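The timestamp thing, part two

25th March

I promised in the last post that I would stop writing about clocks. I lied.

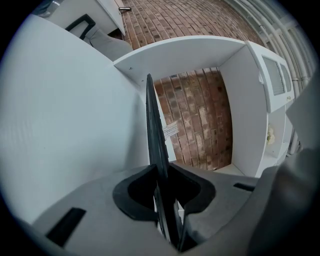 So, the pose tracker. For those who skipped part one (wise), Ornari is my little pile of Python that takes fisheye video and IMU data from a hand-held gripper and turns them into a trajectory a policy can learn from. It had been producing trajectories with a faint shiver in them, as if every demonstration had been recorded by someone who'd had a lot of espresso. I blamed the IMU. Then I blamed the lens model. Then, for one shameful evening, I blamed the wall.

The wall theory wasn't completely stupid. Brick gives you a huge number of corners and they all look like each other, so the feature matcher can slide one brick over and feel great about it. White furniture has the opposite problem: nothing to hold on to except the edges. Between the two you get a tracker that's either overconfident or bored. I wrote a whole mask to down-weight repeated texture, spent three days tuning it, and the shiver got slightly prettier.

Traian Dinu, who has the misfortune of sharing an issue tracker with me, asked what the offset between the camera and the IMU was. I said 8 milliseconds. He asked how I knew. I said it was in the config. He asked who put it in the config, and I went to get a coffee.

I put it in the config. Last June. For a different camera.

The calibration script, Faltero, does estimate the offset. It estimates it quite well. It then writes the answer to a file called calib_out.yaml, and Ornari reads a file called calib.yaml, and at no point in the past nine months did I think to introduce them to each other. The real number was 20. Changing it took less time than typing this sentence, and the shiver went away on every sequence I reran except one, where the USB hub had dropped frames and I deserved what I got.

What I've changed since:

Faltero now writes straight to the file Ornari reads, and keeps the old one with a date on it.
Ornari refuses to start if the camera serial doesn't match the one in the calibration. It's rude about it.
The brick mask is off by default. I couldn't bring myself to delete it — 260 lines, some of them good.

The fisheye model still goes soft toward the rim of the circle, where straight things bend the most and the reprojection error climbs. I've been throwing those features out past a fixed radius, which is lazy, and losing exactly the ones that would help when the middle of the view is mostly blank panel. Weighting them by their residual is next.

After that, gripper width, which has its own clock. I know.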